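May 18, 2020

1/ Lettings update from Cergate. Viewings restarted last week at our flats on Tymoshchuk Street. One household at a time, 30 minutes each.

2/ Two-bed on the second floor is still to let. New boiler fitted in April. Bins are round the back, parking is permit only.

3/ We've had 5 applications for the Cavlow studio, so we've stopped taking names on that one.

4/ Kitchens: the Nerkov block all has white worktops with a light vein. Please use a board for cutting, as knife marks come out of the deposit.
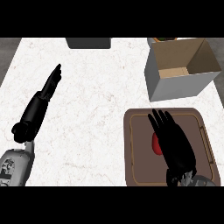

5/ Deposits are five weeks' rent, held in a protected scheme. Minimum term is 6 months.

6/ The office is still shut to callers. Email us and we'll send the forms over.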